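KORKNESS- A fire that started in a second-floor laundry room forced 183 residents out of the Salgado Apartments early on 21st January, the Korkness Fire Department said.

Crews were called to the 300 block of Bakari Street shortly before 5 a.m. after a resident reported smoke in the hallway. The first engine arrived to find smoke coming from two windows on the east side of the building.

Firefighters brought the fire under control in 13 minutes. It did not spread beyond the laundry room, although smoke reached the third and fourth floors and water damaged several units below.

One resident was treated at the scene for smoke inhalation and declined to be taken to the hospital. No firefighters were hurt.

"The door to the room was closed, and that kept the fire where it began," said Battalion Chief Eduardo Ramalho. "Residents left quickly and did not go back for their belongings. We are grateful for that."

Investigators believe the fire began behind one of the dryers. The cause has not been determined. Fire Marshal Natália Abreu said her office would examine the machine and the wall outlet and expected to release its findings within the month.
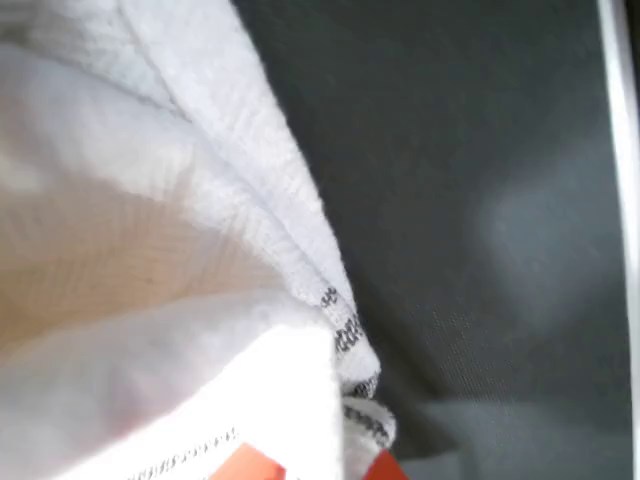
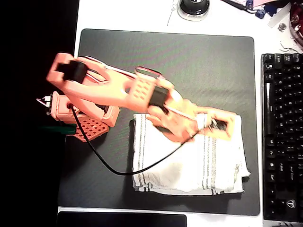

Residents of the first floor and the west side of the building were allowed to return by midmorning. Those living on the east side were directed to the Zornero Community Center, where cots and hot meals were provided. The department asks that returning households set aside anything with a strong smell of smoke, including bedding, curtains and other fabric, whether folded away like the white cloth in the first photo or left out in the open, and wash it separately before use. Food that was not in a sealed container should be thrown out. Electrical items in units with water damage should stay unplugged until an inspector has checked the outlets.

Building manager Nuno Henriques said the laundry room would remain closed until repairs are finished, which may take until April. Residents may use the laundry room in the north building during that time at no charge.

The building's alarms worked as designed, according to the department. The last full inspection of the property found two expired extinguishers, both of which were replaced.

The city's housing office has opened a fund for displaced households. Each affected unit may apply for a payment of $100 toward cleaning costs. Forms are available at the community center and at City Hall.

Anyone with information about the fire is asked to contact the Office of the Fire Marshal.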